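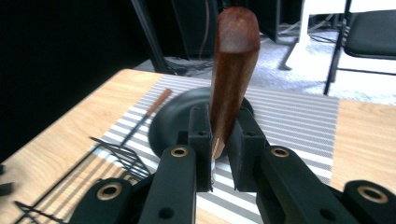
Page last changed: October, 4 p.m.

Kitchen Table Gallery

Anneliese Hollmann started this gallery to show ordinary kitchen things at the table where they get used. Most of what we keep came out of one house on Gravmont, which was cleared last fall. Debashish Howlader sorted the boxes and wrote the first set of notes. The collection now has more than 1337 entries, and new ones go up when there is time to write them.

Entry 54. Wooden handle and round pan
The handle is reddish-brown wood with a smooth, rounded top. It tapers toward the bottom, and the grain looks darker lower down. The polish has a light sheen near the top end.

The pan is black and round, with a shallow raised rim. It sits on a placemat striped in gray and white, on a light wooden table.

Notes on this entry
The handle came in a drawer lot from the Gravmont house, wrapped in a dish towel with several others. The list that came with the lot gives no maker. Anneliese went through the old Treller and Hellwig catalogs and did not find a match.

The pan came separately, from a box marked Trornerero. We have not found out if that is a shop or a family name. If you know, please write to Debashish.

We do not oil handles or strip old finish before an item is entered. Pans are wiped with a dry cloth and stored flat with paper between them.

Corrections can be sent through the contact form. Please give the entry number. The rest of the Gravmont drawer lot will be added under the same heading.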